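Picked up the Skirari earring stand (the little two-level one) after my old wooden one finally gave up, and I've had it for 9 weeks now. Love it! It weighs nothing and it was cheap.

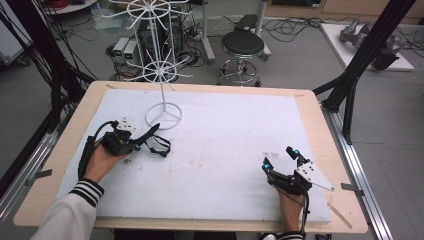 Setup took me maybe a minute – the upper part just pushes into the base. The base is only a wire ring with three spokes, so load both tiers evenly or it leans. White hides dust nicely too. Four stars, and I'd buy a second.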